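Folding black shirts flat: notes on a method

Smaranda Pop sent me a message in August asking why her black T-shirts came out of the drawer looking worse than her gray ones. Same brand, same wash, same shelf. I had been keeping notes on the same problem for a while, so this post is the long answer. It covers dark knit shirts only. Button-front shirts need a different sequence, and I have a half-finished draft on those.

The short version: a black shirt is harder to fold because you can't see what you are doing. On a light fabric, every crease throws a shadow and the side seams show up as lines. On black cotton the shadow and the cloth are close to the same tone. You fold over a wrinkle without noticing it, the stack presses it in for a week, and you find it when you put the shirt on.

Surface

I fold on the wooden table in the back room. I used to fold on the bed, and I would not go back to it. A mattress gives under your hands, so the lower layer shifts when you smooth the upper one. A hard top holds the lower layer where you left it.

Color matters too. The tabletop is brown, and a black hem reads clearly against it. I tried a dark gray ironing blanket from Kendside for a month and kept losing the edge of the sleeve. It is a decent blanket for pressing. For folding dark things it's the wrong color.

If the table has a visible grain, use it. Mine runs left to right, and I line up the first fold parallel to it. That gives a straight reference the full width of the shirt without having to mark anything. Wipe the table first. Black jersey picks up crumbs, dust and pet hair, and whatever is on the table will be folded inside.

Light

An overhead light directly above the table is the worst case. It flattens everything. A lamp placed low and to one side will show the creases even on black, and you can then deal with them before the next layer goes on. I have a Solside clamp lamp on the left end of the table, with the head just above the height of the table. Any lamp with an adjustable neck will do. Turn the overhead light off while you check, then turn it back on if you want it.

In daytime, a window at the side does the same job. Stand so that your body is not between the window and the cloth.

The sequence

1. Lay the shirt face down, collar to the left, hem to the right. Most guides put the collar away from you. I find it easier to work sideways because both ends are within reach at the same time, and the shirt is longer than it is wide.

2. Square it up before folding anything. Take the shirt at the shoulder with one hand and at the hem with the other, lift slightly, and pull the two points apart until the side seam is straight. Set it down. Repeat on the far side. The pull should be light. Jersey stretches, and if you lay it down under tension it creeps back later and makes ripples that were not there before.

3. Fold the near side toward the middle, sleeve included. The fold line should run from a point on the shoulder, midway between collar and sleeve seam, straight down to the hem. Fold the sleeve back on itself so it lies along the body. Sleeve ends are where most of the bulk collects, so keep this part flat and don't let it bunch near the fold.

4. Do the same from the far side. The two edges should meet or overlap slightly at the center. You now have a long strip.

5. Hold the strip at both ends and check it before going on. A long strip of soft cloth rarely lies straight the first time. The usual fault is a curved crease that sags between the two places where it is held, with one edge straight and the other bowed. The cause is uneven tension: the side toward you has more slack than the side away from you. The cure is to set both ends down, slide a flat hand under the strip to free it from the table, and take up the slack from the middle outward. Pulling harder on the ends only moves the crease. 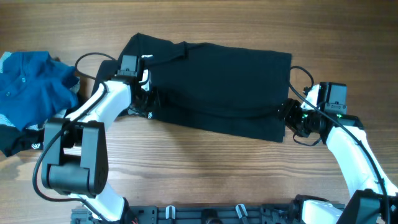

6. Look at the corners. On a strip that has been laid correctly, the hem end has two square corners. If one of them is square and the other is not, the hem has twisted, and the layers underneath are out of line by the same amount. Open the last fold and redo it. Don't try to correct it by tugging the corner alone.

7. Fold the hem toward the collar, stopping a little short of it. Stopping short leaves room for the thickness of the fold. If you bring the hem exactly to the collar, the collar gets pushed out of shape when you make the last fold.

8. Fold once more, or in thirds if your drawer is shallow. Run the side of your hand along each folded edge, one pass. More than that sets a hard line in the fabric.

Common faults

The peaked flap. Sometimes a fold lands on top of the cloth with a point sticking up instead of an even edge. This happens when the cloth is picked up by one corner only and turned over, so the corner travels farther than the rest. It is easy to miss on black because the point and the layer below it are the same color. Feel for it with your palm. To fix it, lift the whole edge with two hands spaced well apart and lay it down again.

The trapped label. A side label or care tag can get caught across a fold line and leave a small rectangular impression. Check where it sits before step 3 and tuck it flat along the seam. Printed neck marks don't have this problem, although I would avoid folding directly through any print. Repeated creasing in the same place cracks some inks. The Morrison shirts I bought two years ago have a small white print at the back of the neck, and the ones I folded across it have a visible line through the lettering.

The fat end. If the folded shirt is thicker at one end than the other, the sleeves were laid too close to the collar. Angle them down toward the hem next time. A stack of shirts that are all thick at the same end will lean and eventually fall over. Alternating the direction of each shirt hides the fault without fixing it, but it does make a stable stack, and I sometimes do that when I am in a hurry.

The creeping center. When the two side folds overlap by a lot, the middle of the strip has more layers than the edges, and the shirt folds into a shape like a loaf. Reduce the overlap. On a wide shirt it is better to let the two sides meet with no overlap at all.

Temperature and moisture

Fold the shirt after it has cooled. Cloth straight from the dryer is more pliable, and a fold made at that point sets as it cools. If you get the fold exactly right, that works in your favor. I don't get it exactly right often enough to rely on it. I hang everything over the back of a chair first and fold when it is at room temperature.

It must also be fully dry. Thick seams at the shoulder and hem dry last. Pinch them between two fingers before you start.

Storage

The drawer I use takes 12 shirts filed upright, folded edge facing up. Upright filing puts very little weight on any one shirt, so the creases stay shallow. I had them stacked flat before, and the bottom 2 were always the worst, which is also why they never got worn. With the shirts on edge I can tell them apart by the neckline or by the thickness of the fabric. For black shirts this matters, as they otherwise all look the same from above. I put a Duvis drawer divider in to stop them falling over when the drawer is half empty. A piece of stiff cardboard cut to the depth of the drawer did the same job before that.

Leave a hand's width of free space at the front. A drawer packed tight will press creases into the cloth no matter how well it was folded.

Time

A dark shirt takes me longer than a light one, and nearly all of the difference is in steps 2 and 5. If you want to skip something, skip the smoothing pass in step 8. Don't skip the check in step 5. A crease caught there takes one movement to remove. Caught in the morning, it takes the iron.

Smaranda tried the side lamp first and left everything else the way she had it. She wrote back that she could now see the wrinkles and was annoyed by them, and asked what to do about the sleeves on a long-sleeved shirt. For those, fold the sleeve down along the body after step 3, parallel to the side edge, and if the cuff goes past the hem turn it back up. Keep the cuff away from the line where the hem fold will go. I'll add measurements once I have done a few more of them.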